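The Satchel

By the time Eoin Daly got the second arm to stop shivering, the kettle had gone cold twice and Emiliano Cantero had eaten the last of the ginger cookies, which he felt bad about, though not so bad that he went out for more.

They had been at it since spring, the two of them, in the back half of the shared workshop on Stestari Lane, where the rent was 514 a month and the heating was mostly a matter of faith. Eoin had done the wiring, and had insisted on purple cable all the way through (he'd gotten a whole spool of it cheap and was as proud of that spool as some men are of a boat). Emiliano had done the code. They had named the pair of arms Pudia, one name for both, after a long and fairly silly argument that neither of them could have told you the start of.

"Give her the bag," Eoin said.

"She isn't ready for the bag."

"She's been ready since lunch. It's you that isn't ready."

So Emiliano laid his old canvas satchel down on the gray marbled floor, with its flap open and the strap stretched out any way it liked, and went back to his stool and put both hands flat on his knees, the way his grandmother used to sit when a plane was taking off.
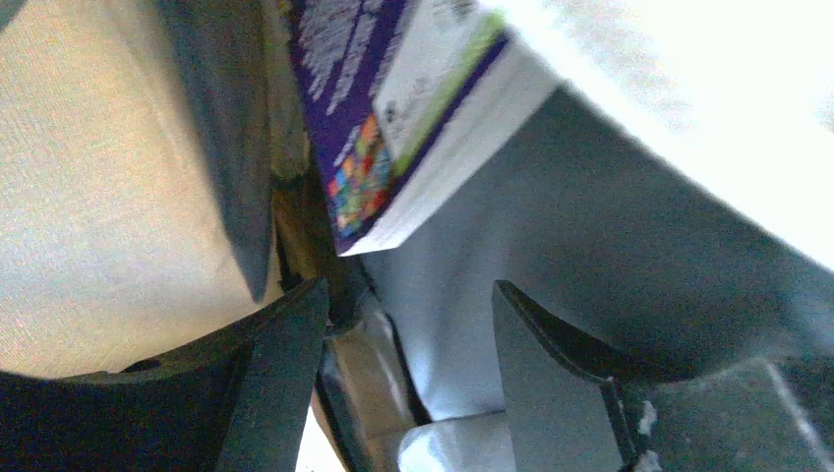
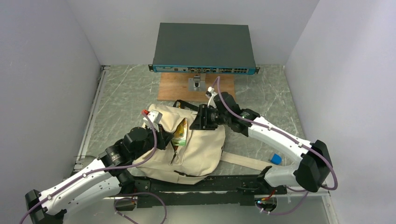
Mac Mathúna Quarterly, No. 39

The left arm went in first, low and careful, and took hold of the canvas near the opening. Eoin stopped breathing. The other one hung over the top of the bag and seemed to think about it, and went on thinking for so long that a bus came up the hill outside, let somebody off, and pulled away again.

"What's she waiting for?" Eoin whispered.

"Me, probably," said Emiliano. "I told her to be polite."

He had, too. Somewhere in the 3,980 lines he'd written that year there was a pause he had put in one night in October, back when there was only the one arm and it had a habit of snatching, and he had forgotten all about it until now. He could have taken it out in a minute. He looked over at the keyboard, and then at Eoin, who was leaning in with his glasses pushed up into his hair and his mouth a little open, and he decided it could wait until after supper.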